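About Chantharasri

Hi, and welcome! I'm Chanida Kaewkla, and Chantharasri is my little school for people who want to learn mediumship, or who just want to sit with somebody friendly and talk about the people they miss. I teach most of the classes, answer most of the emails, and make all of the tea.

I get asked a lot how I got into this, so let me start there. When I was seven my grandmother died, and for weeks afterward I kept telling my mother what Grandma thought of the cooking. My mother didn't make a fuss. She asked what Grandma thought of the fish, and I told her, and she used less salt the next time. I grew up thinking every house worked like that (it was quite a shock to go to college and find out it didn't).

For a long time I did nothing with it. I worked in a bank, then in a bigger bank. I gave my first proper reading in 2000, at a kitchen table in Skudbridge, for a woman whose brother had drowned. I was so nervous I forgot to take my coat off. What came through was a song, a nickname and something about a blue bicycle, and she cried and laughed and then we both ate a lot of cake. I went home on the bus and knew I'd be handing in my notice sooner or later. It took me until the following July, but I did it!

The school came later, when people started asking me to show them how. I said no for ages. I didn't think it could be taught, and I still think parts of it can't. What I can teach is how to get quiet, how to tell your own worries apart from whatever else is arriving, how to say what you're getting without dressing it up, and when to stop. That last one takes people the longest.
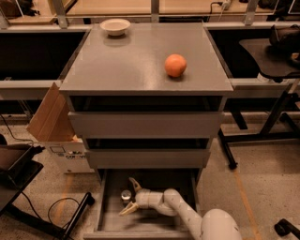 Sombat Thepsuriya told me he'd signed up expecting candles and velvet curtains, and that what he got was three evenings of learning to keep his mouth shut. He said he hadn't heard from his father in the first course or the second, and that by the time he did, in the middle of somebody else's practice reading, he'd more or less stopped demanding it. He also said the chairs could be softer, and he's right, and I've bought cushions.

I love that he was willing to say he waited, because a lot of people do. I can't promise you'll hear from the person you want, in the week you want, with the answer you want. If a medium promises you that, please keep your money in your pocket. I've had sittings where a chatty great-uncle came through and the husband my client was longing for didn't say a word, and all I could do was be straight with her and give her the fee back.

So, what do we do here? The beginners' circle meets at 7 in the evening and runs for six weeks. After that there's the practice circle, which you can join for as long as you like, and where students read for each other and get kind but blunt feedback. I keep both groups under 20, as I like to get around to everybody. Private sittings are just you and me, for an hour, and you're welcome to record yours and take it home.

Once a year we go away to Traltinholm for a long weekend, and I look forward to it more than I do my own birthday. We walk, we eat far too much, and on the last night we sit out in the big canvas shelter (everyone calls it the Soltitent, and I've given up asking why) and read aloud the names of the people we've been thinking of. Last time there were 248 names on the list. It took a good while, and it was dark when we finished, and then somebody put the kettle on.

A few things people like to know before they write. You don't need to believe anything in particular. We've had churchgoers, Buddhists, a couple of cheerful skeptics and plenty of folks who'd shrug if you asked. You don't need a "gift" either. If your loss is very fresh I'll probably suggest you wait a little before joining a class, and I'll happily meet you for a chat in the meantime - no charge for that. And if you're seeing a counselor or a doctor, please keep seeing them. I'm not a replacement for either and I don't want to be.

If you'd like to come along, send me a note through the contact page and tell me a bit about yourself. Don't tell me too much about the person you've lost, though, if you're booking a sitting! A first name for you and a good time to call is plenty. I answer in the mornings, usually before my second cup.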